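Ticket 303: Desktop workstation shuts itself off, then won't power on at all
Last updated: Tuesday, 4:15 pm
Status: Open, waiting on parts
Site: Osero front office

Reported problem
The big workstation by the plotter was going dark partway through the Altov drawings. Power light off, fans off, no warning on screen. It came back after a rest the first few times. As of this morning it won't come back at all. Press the button and the fans twitch, then nothing.

9:10 am
Picked this one up and I'm glad I did, I love these old workstations. Everything comes apart with your hands and goes back together the same way. Tried a different power cord and a different wall outlet first. No change. Pulled the plug, held the power button in for a slow count, plugged back in. Fans twitch, stop. Asked the office to stop trying the button in the meantime!

9:40 am
Side panel off. Plenty of lint on the front fan, cleaned it out with the air can. Checked that the main power plug and the processor power plug were both pushed all the way home. They were. Swapped in the bench power supply from the Hurska job, which I know is good, and got exactly the same twitch. So the power supply is off the list, and that was my first guess gone.

10:30 am
Took out the graphics card and disconnected the drives. Same behavior. Took the memory down to one stick, then tried a different stick in the same slot, then both again in the other bank. Same again every time. Put all the sticks in an anti-static tray, labeled by the slot they came from, because the next person will want to know.

11:20 am
Heatsink off. Now we're getting somewhere! The old thermal paste had turned to a dry crust and most of it stayed on the heatsink side. In the center there was hardly any left between the metal faces. That would go a long way to explain the shutdowns under load, and the drawings certainly count as load. Whether it also explains a machine that won't start is another matter, so I kept going.

Cleaned the heatsink and the top of the processor with alcohol and lint-free wipes. It took 2 passes to get the last of the gray out of the corners. The processor came up beautifully clean, no marks on the underside that I could find with the loupe. It's boxed and in the parts drawer, shelf 154.

1:05 pm
Board stays in the case for now. All eight memory slots are empty and the socket is bare with the load plate swung back, so please don't rest anything on top of the case, and keep fingers and wipes away from the contacts. One snag on those pins and we are buying a board.

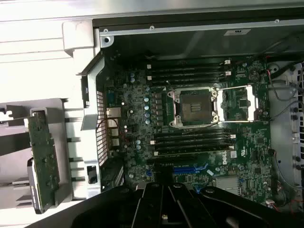
I want to go over the socket with the loupe under the good lamp before anything goes back in. If a pin is bent I'd like to find it now and not after a fresh coat of paste. The capacitors get a look in the same session, tops and bases both, for swelling or crust.

2:50 pm
Ordered from Vidmar: one tube of thermal paste, one coin cell for the clock, and a spare processor of the same model, used. The spare is cheap and would settle the question of processor versus board in ten minutes. Order confirmation is number 4000 in the purchasing folder.

Next steps
- Inspect socket and capacitors
- New coin cell
- Original processor back in, fresh paste, one stick of memory, try power
- If no change, repeat with the spare
- If still no change, quote for a board

4:15 pm
Office has been told the files are safe. I hooked the main drive up to the bench machine and the Altov folder opened fine, so a copy is on the shared drive and they can carry on from the laptop. They were very happy about that, and so was I! Leaving this open until the Vidmar box arrives.

Contact the Help Desk | Copyright Osero | Back to top
We use cookies to keep you signed in to the ticket system. Accept | Settings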